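Search jobs, keyword or town
Search
Clear search

Home and Desk Helper, part-time, at the Huter house

We are looking for a patient, cheerful person to come in and help us put our furnished study rooms back in order between guests, and to keep them pleasant while people are staying. The house has 34 rooms, all of them let by the month to people who have come to town to write, study, draw, translate or finish something they have been putting off for years. Every room has a bed, a closet, a good chair and a desk, and if you asked our guests which of those they care about most, I think the desk would win by a mile.

The position is 20 hours a week, mornings, and we would love to have someone settled in by May, before the summer guests start arriving with their boxes and their bicycles and (last year) a full-size harp.

A little about the house

Huter has been a rooming house for a long time, and it looks it, in the nicest way. The stairs creak, the windows are tall, and the hall on the second floor always smells of floor wax no matter what we do. Elfriede Berchtold runs the day-to-day and will be the person you work with most. Cyrill Wyss looks after repairs, bulbs, locks and anything with a plug on it. The two of them have been at it together long enough that they mostly talk in half sentences, but they are kind to newcomers and will happily start a sentence over for you.

We are a small staff, so there is some overlap in who does what. You might be asked to sign for a parcel or walk a new guest up to the third floor. Mostly, though, your mornings will be your own, with a cart and a list and the radio if you like it (keep it low before nine — people are working, or sleeping, or telling themselves they are working).

What the work is like

When a guest moves out, the room gets a full turnover. Linens go down to the laundry, the closet and drawers are emptied and wiped, and the floor is done last. The desk gets more time than you might expect. People live at these desks. They leave rings from their mugs, tape marks, pencil shavings in the joints, and once in a while a very sweet note for whoever comes next, which we leave where it is unless it's rude.

You would clear the top completely, dust it, go over it with a cloth that has been wrung out well, and dry it right away. We use Ratoso soap on the wood, a capful to the bucket and no more. Please don't use the kitchen spray on the desks, even for a stubborn spot. Elfriede has a little tin of polish for those and would much rather be asked.

Then everything goes back in its place, lamp first. We like a desk to look ready to be used, with plenty of clear space to spread out papers.

While guests are staying, you would do a lighter visit once a week. That means fresh towels, the wastebasket, the sink, and a quick dusting of whatever part of the desk you can reach without moving anything. We never restack a guest's papers or close a book that has been left open. If a desk is buried, let it stay buried, and dust the windowsill a bit more lovingly instead.

Lamps and other small things

When you dust a lamp, hold it low down by the base and lift it; dragging it leaves marks on the wood that take Cyrill half an afternoon to get out. The raised rims collect dust all the way around, so a soft brush is handy there. Wipe the pole from top to bottom, and check that it sits firmly in its base before you put it back.

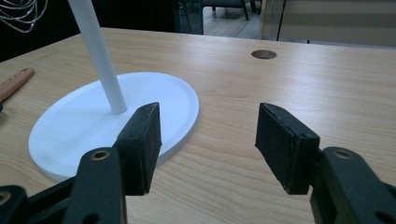

What we hope you'll bring

You don't need hotel experience, although it's welcome. We have had wonderful helpers who came to us from bakeries, school offices and one from a boat. What we do need is someone who:

- can be on their feet for a morning and manage 2 flights of stairs with a basket of linens (there is an elevator, but it is slow and has opinions)
- notices things, such as a loose drawer pull, a wobbly chair or a bulb that is on its way out, and writes them down for Cyrill
- is comfortable being around other people's belongings and leaves them alone
- speaks enough English to chat with guests and read the room list
- doesn't mind working quietly, and mostly alone, for an hour or two at a stretch

It would be lovely if you had some feeling for wood furniture, or at least an interest in it. We're happy to teach the rest.

What we offer

The pay is 489 a week, and it stays the same in weeks when few rooms turn over. You get paid vacation, a midmorning break with coffee and whatever is in the cake tin, and the use of a study room in the winter months if one is standing free. Several of our past helpers have been taking classes, and we try hard to plan around exams and school vacations if you tell us early.

Work shoes and aprons are provided. Aprons come from Zaugg and run large, so don't be alarmed at the first fitting. You'll have your own locker by the back door, and a key to the side gate if you come by bike.

For your first 2 weeks you will go around with Elfriede and won't be expected to finish a room by yourself. Please ask her everything, even the things you think you should already know. She likes questions a great deal more than she likes guesses!

How to apply

Write us a letter. It can be short, and it doesn't have to be formal. Tell us what you have been doing lately, which mornings you can work, and when you could start. If there's someone we might call who has worked with you, add their name and number. A résumé is fine too, but we do read the letter first.

You can leave it at the front desk, or drop it in the green mailbox beside the Benis bakery entrance, where we share a wall. Elfriede answers every letter herself, so it may take her a little while. If we think we might suit each other, we'll invite you over for coffee at ten in the morning and show you a few rooms, and you can meet Cyrill if he isn't up a ladder.

Couples or friends who would like to split the hours between them are welcome to apply together. Just put both names on the letter.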